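Gripper log, April — trigger drift on the folding takes

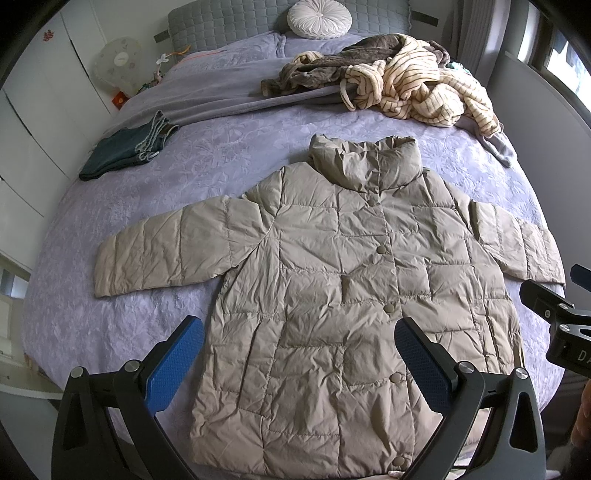
1 min read

Left finger stopped reporting full close again. The width reading froze at 241 while I was working on the puffer jacket, and stayed there through 6 takes before I noticed. All six are marked bad.

Restarted the Nornden logger, no change. Swapped the encoder cable — reading came back, then dropped out when I flexed the connector. So it's the connector, same as on the Pronberg unit.

Jeans and the striped piece not redone yet. Hermenegildo Cortés has the spare board. Until it's in, check the width value before every take and stop if it sticks.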